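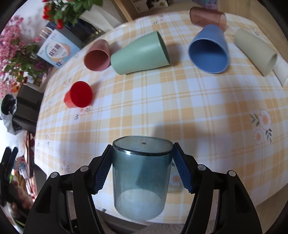 Ilorness, July

How to run a cup-handling station at an open day

These notes cover the cup table from the Navport open day. The task is simple enough to explain in one sentence: take plastic cups of different colors from a table using a pair of hand-held grippers. Visitors learn the grip quickly and the recordings stay usable.

Setup

1. Use a table a person can reach across while standing. A patterned tablecloth is fine.
2. Put out cups in clearly different colors, including at least one translucent cup. Lay most of them on their sides.
3. Keep boxes and plants at the back, clear of the reach area.
4. Check that both grippers open and close fully before the doors open at 10 a.m.

Grip

Bring the jaws down on either side of the cup and close until both blue pads touch the wall. Stop there. Thin cups go oval at the rim if squeezed further. Lift straight up, hold, then move.

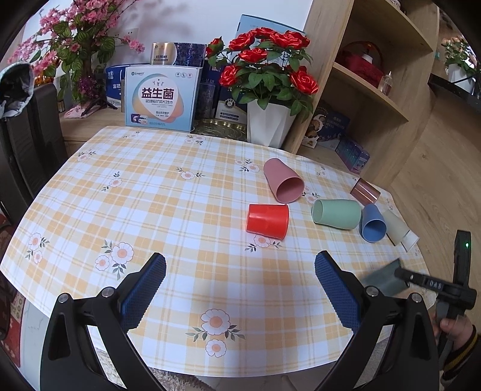

Dastetti Bai

With two grippers over the same table, agree on sides first. One hand works while the other waits with its jaws open – crossing arms is the usual cause of a dropped cup. Fast moves also blur the cup in the recording, so ask visitors to slow down near the target.

Logging

We logged 427 attempts in the morning session and 349 in the afternoon. Start a new file every 100 attempts and note any cup that was dropped. Wipe the pads between groups and charge the grippers over lunch.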